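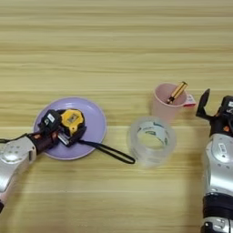
Left gripper closed on the tape measure, just above the plate. Right gripper open beside the cup.

How to Label Grasp and Release in Two-Arm Recordings

You have a pile of recordings, a policy to train, and a strong wish to be doing something else. The method below marks when each arm takes hold of an object and when it lets go. We use it for the Duna tabletop set at Rernstead, and it replaced an older method that consisted of Azlan Mandagi squinting.

What you need

The head camera video, the gripper opening values for both arms, and a text file for your labels. A second screen helps. So does a chair you don't hate.

Step 1. Split the arms before you do anything else

Treat left and right as two separate recordings that happen to share a clock. It is tempting to write one label for the pair, such as "moving the tape measure," and get to lunch sooner. In the frame at the top, that label covers the left arm fine and says nothing useful about the right one, which is open next to a pink cup and deserves its own line. Each arm gets a state at every moment: open and empty, closing, holding, or releasing.

Step 2. Find candidate moments from the gripper values

Plot the opening for one arm. Flat stretches are boring, and you want the slopes between them. Mark the start and end of each slope. Our threshold is a change that lasts 10 frames or more. Shorter than that is usually jitter, and if you keep it you will end up with an arm that appears to grab the air all afternoon.

Step 3. Check every candidate against the video

The plot tells you that the fingers moved. It does not tell you what was between them. Jump to each mark and look. If an object stops the fingers partway, the plot levels off early, and thin objects level off so close to fully shut that you can't tell them from a miss.

Write the object name from the fixed list. It is "tape measure" for the yellow thing and "tape roll" for the clear packing tape. We had three weeks of both being called "tape," for which I accept most of the blame.

Step 4. Decide what counts as a release

Here is where people argue. An object can be over the plate, touching the plate, or resting on the plate with the fingers still shut around it, and a still frame is a poor judge of which. Our rule, written by Zahira Rahman after a long March: the arm is holding until the fingers start to open and the object stays put when the arm leaves. Both parts. If the object comes along for the ride, it was never released.

Put the release mark at the first frame of opening. You will need to scrub forward to confirm it and then back again to place it. Yes, every time.

Step 5. Handle straps, cords and other trouble

Anything with a tail needs care. The tape measure has a wrist strap that runs over the rim of the plate and along the table toward the tape roll. Label by the body of the object and ignore the strap, unless a gripper closes on the strap itself. Then write "strap" and add a note. If the strap drags a neighbor, add a note for that too. You will think you'll remember. You won't.

Step 6. Have someone else do a slice

Give a second person a small share of your recordings without showing them your labels. Touran Nazari took 209 of ours and disagreed with me on the release frame more than I'd like to print. Most of the gaps were a few frames wide. The larger ones all came from skipping the second half of the Step 4 rule.

What we got

Out of 668 recordings, 572 passed with both arms labeled and no open notes. The rest are in a folder called "later," and Farah Ngau has started asking what later means. A policy trained on the separate labels let go too early less often than one trained on the joint labels, at least on our table. We have not tried it on the Majimbun setup, where the grippers are a different shape and the threshold in Step 2 will certainly need changing.

If you change the threshold, write the new value at the top of the label file – not in a chat message.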